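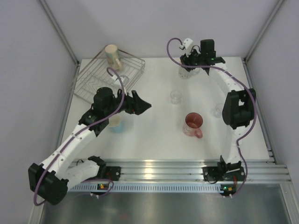
Bench Rules for Two-Arm Cells: Frequently Asked Questions

These are the questions that keep landing in the inbox at Marora since we put our bench rules online. The rules cover small tabletop cells with two arms, the kind used for sorting dishes, handing over parts and similar jobs. They don't cover anything on a factory floor. Answers are by Ramil Salazar unless marked SV, in which case they are by Sabine Voß and you should expect them to be shorter.

Do your rules replace the official safety standards?

No. If somebody sells you a house checklist as a replacement for a standard, keep your wallet closed. Ours tell you what to do at the bench on an ordinary day. You still need a proper risk assessment by a person who has seen your particular cell, and we would like that person to have read more than the brochure.

My arms were sold as "safe around people." Do I need any rules at all?

Yes. The phrase tells you something about the arm, under the conditions the seller had in mind. It says nothing about what the arm is holding. A slow arm with a soft touch is a different proposition once it has a broken glass in its fingers. We have read a lot of product sheets and very few of them mention the load.

Why is there a limit of 13 objects on the table?

We get more complaints about this one than any other. Thirteen is where our own trials at Fumville started going wrong in ways that were hard to explain afterward. I won't pretend there is a law of nature behind it. If you have records showing that your cell does fine with more, use your number and write it down. If you only have a feeling, use ours.

Do walls around the table count as guarding?

Not by themselves. Side and back panels keep a rolling cup from leaving the table on those sides. They are also nice for lighting. Whether they protect a person depends on height, openings and reach, and on what happens at the open side. Too many people point at a panel and call the job done.

Can we use real glassware?

You can. Ask why you want to. Clear glass on a white table is hard to see for people and harder for plenty of vision systems, and a demo that works on colored mugs proves little about tumblers. If glass is part of the test, say so in the test plan, have a broken-glass procedure, and stop both arms before anyone reaches in. Anything chipped goes in the bin, including the one somebody likes.

What is the rule for both arms working on one object?

Rule 14. One arm is named as the holder before the run starts. The other may touch the object but may not pull until the holder's grip has been confirmed. After the handover the roles switch, and the switch gets logged. Mugs are worse than they look for this, what with a rim at one end, a handle on the side and nothing convenient to grab for the second gripper.

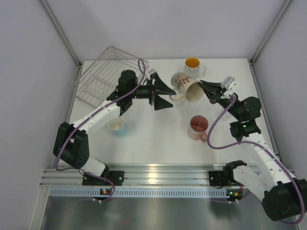

Right gripper at the rim, left gripper by the handle. Rule 14 covers any object the two arms meet over.

How is a grip "confirmed"?

With a measurement you can name. Finger position, motor current, a camera check, whatever your equipment offers. "It looked fine on the screen" is not accepted, and neither is a success message from software that sends the same message when the gripper closes on air. Test for that. Close it on nothing and see what it reports.

What do you want done about cables?

(SV) Run each arm through its full reach with the power limited and watch the cable the whole way. Loops are fine. Loops that can catch a rack, a handle or the other arm are not. Check again after every change to a gripper. Don't fix it with tape.

Does a green light mean the cell is ready?

(SV) It means a light is green. Look up what it indicates on your board and put that on a card by the bench. On one unit we tested it meant only that the board had power.

Do we have to log near misses?

Yes, and this is where I doubt most labs. A cell that has run for months with an empty log has either been switched off or has people who don't write things down. A dropped cup is a near miss. So is a mug that tips over in the rack. One line each will do: time, arm, object, what it was doing.

A vendor told us their planner makes collisions between the arms impossible. Can we skip the shared-zone rule?

No. Ask what the planner assumes about the thing being held. Many plan for the arm and forget the mug. Then ask what happens when one arm stops unexpectedly and the other doesn't. If the answer takes longer than a minute, keep the rule.

Where did these rules come from?

The oldest pages go back to a 2006 set of notes from the Aquino workshop, written for a single arm bolted to a desk. About half of that has been thrown out. The current set has 31 rules, which I think is too many. Sabine disagrees.

Can we get a certificate saying we follow them?

No. We don't issue one, and if you see one with our name on it, please send us a copy.

Related questions
Choosing a rack that stays put
Rimer gripper pads: when to replace them
Who may press reset?
Sample near-miss log, one page

Contact: use the form on the Marora bench rules page | © Marora | Back to top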